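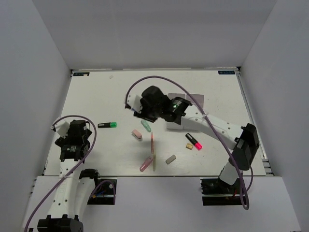

Both arms over the board, with the small stuff laid out between them

Re: [bench-automation] Torkholm two-arm kit, anyone tried it?
From: Ecaterina Stanciu
Date: 9 November 2020

Hello all,

I've got one! I was going to wait until I had something cleverer to report, but there have been a couple of questions about it now, so I'll answer the one below and ramble on from there.

> Has anyone here bought the Torkholm kit with the two arms? I'm trying to
> decide between that and a single Clarholm, which seems better made but is
> obviously half the arms. I want it for sorting small mixed parts at the end
> of a teaching session, pens and rubbers and odds and ends, nothing heavy.
> Main worries are (1) whether the cables get in the way, (2) how fiddly it
> is to set up, and (3) whether it can pick up things that lie flat. The
> Torkholm page is very short on all three. I don't mind tinkering for a
> weekend but I don't want a second career.
>
> Also, is the enclosure worth having or is it just for show?

Short version: yes, I like it a great deal, and for your job I'd go for the two arms. Longer version follows, and it is quite long, sorry.

Price first. The pair of arms was £1,100. By the time I had added the white board, the walls, the power supplies and delivery it came to £1,591, so do put everything in the basket before you compare it with the Clarholm. I've only had a borrowed Clarholm for an afternoon, so take this lightly, but the joints did feel smoother to me, and it was a bit quieter as well. What it couldn't do was work from both sides of the board, and that turned out to matter to me far more than the noise.

Setting up. Both arms fix along the front edge, one towards each side, and reach in over the board. The printed instructions cover the mounts well and then go very thin once you get to the wiring. I had the left arm going by lunchtime and then spent the whole afternoon on the right one with a connector that wasn't quite home. It felt seated, it looked seated, and the arm would sulk whenever it reached across. Push them in harder than you think is polite. Calibration after that was easy, and I've only had to do it again once, when I moved the bench.

Cables, your number one. They come in purple, and they're thick enough that they don't flop about, but they do need room. Each one wants a good wide loop at the wrist, and my first instinct (pull it all in tight and make it neat) was quite wrong. With a tight cable the wrist runs out of slack when it turns, and the arm stops short of where you asked it to go. Now I leave big generous arcs and tie them down only on the straight parts of the arm. It looks a bit wild and it works. The thing to watch is the near edge of the board, where a low loop can sweep through your parts on the way past. I lost a rubber to the floor that way and blamed the software for it.

Flat things, your number three. The fingers are narrow and come to a point, so a highlighter is a pleasure and a rubber is fine once the wrist is turned to suit it. Thin sticks are harder. They roll, or one finger lands on top. I slowed the last bit of the approach right down and that helped more than anything else I tried. Paper and thin sheet I have more or less given up on. There's a soft fingertip set from Surdu that is meant to help with that, and it's on my list for February if the budget allows. If anyone has used it, please write in!
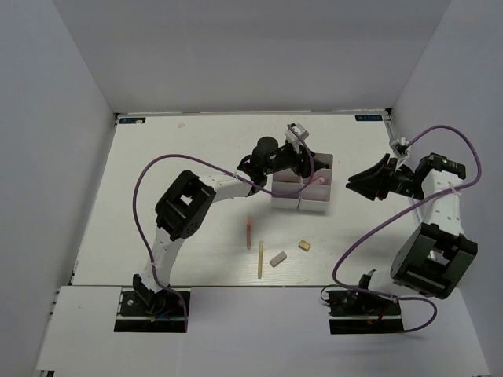
My own job is very close to yours. A mixed handful goes on the board and each thing should end up in its own compartment of a divided bin. I keep the bin a little to the right and well back from the front edge, with the loose things nearer to me. I did try it dead centre, and the two arms were forever asking for the same bit of air. Both can reach it where it is now, but one has a clearly shorter trip, and they get in each other's way much less.

I ran the same routine 27 times last week, with a fresh muddle each time, partly to see how it went and partly (I admit it) for the fun of watching. Most of the trouble came from two things. One was parts lying right up against each other, where the gripper would take hold of both or neither. The other was the drop itself. The compartments are smallish, and if a stick goes in at a slant it can come to rest across the rim. I now let the wrist straighten before it opens, and lower it a bit further in. It costs a second or so on each part and I don't begrudge it.

The software that comes with it is plain but decent. You can move an arm to a place, save the place, and build a routine out of those. Getting the two arms to wait for each other is a separate setting, tucked away under the speed page of all places, and it's off when you first switch on. Turn it on before you do anything else. I can't say much about the camera side as I've used the Furnach add-on for that, which I already had from an earlier project. It found every part I gave it apart from the see-through plastic ones, and those got better when I changed the lamp.

The enclosure: I'd say get it, or knock up your own. The plain pale walls make the lighting much more even, and for small coloured things on a white board that helps a lot. It also stops parts travelling. If you're handy you could build one for much less than they charge, as there's nothing special about it beyond being flat and light in colour. I was lazy and bought theirs.

Grumbles, so that I don't sound like the brochure. The manual, as above. The spare finger screws come in a bag of five, and I'd have liked a bag of fifty. Support took four days to answer a question about the right arm, although the answer was a good one when it came and the person had plainly tried it for themselves. And the base plates leave some of the wiring open at the front, so if you have students leaning in I'd want a bit of cover over that.

As for the second career, my weekend ran to five evenings on top, but three of those were me playing with it after it was already working.

I'm happy to send my saved routine to anyone who wants it. It's messy and the positions will be wrong for your bench, but the waiting and the slow approach are all in there and you could swap in your own places. Tell me roughly what size your parts are and I'll put a few similar ones through on mine before you spend the money.

All the best,
Ecaterina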